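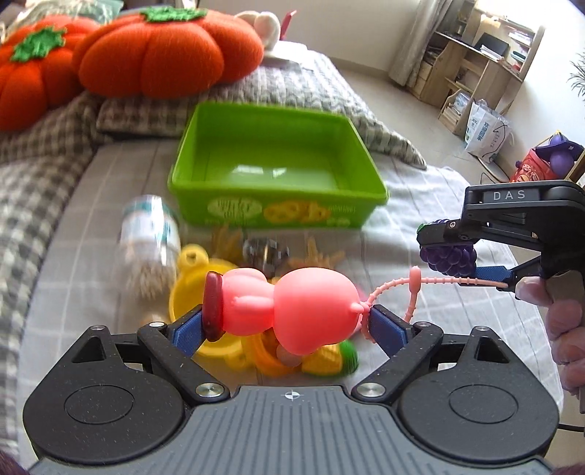
September 23, 2020

So I finally gave in and swapped the fingertips on both hand-held grippers. I'd been running the stiff Raptis tips since March and putting up with them, but small round stuff kept popping out like a watermelon seed and I was losing my mind a little. The new ones are the soft blue pads from Skenus, and wow, what a difference on toys!

My test is very scientific (it is not). I dump a heap of toys on the bed and move them into the green tray one at a time, 50 grabs with the old tips and 50 with the new. The pink pig is my favorite because it's slick plastic, round everywhere you'd want it to be flat, and it has a beaded cord coming off its back that loves to snag on things. With the Raptis tips I dropped it constantly. With the blue ones I dropped it four times, and two of those were me talking on the phone.

Grapes were a surprise. I figured they'd be the worst of the bunch, but if you go in near the stem they come right up. The toy fries are still a pain when they're standing upright in the pile, I keep knocking them over before I close.

Things I don't love: the pads pick up lint from the blanket like crazy, so I wipe them down every 100 grabs or so. And the soft tips flex a bit when you squeeze hard, which makes the trigger feel mushy. I asked on the Starnomia forum and got told to tighten the linkage, so that's tonight's job.

I still want to try the Tavetti tips, the ones with the ridges, but they're on back order and shipping is silly. If anybody has a spare pair, I'll trade you my Raptis set. Only slightly chewed by the dog.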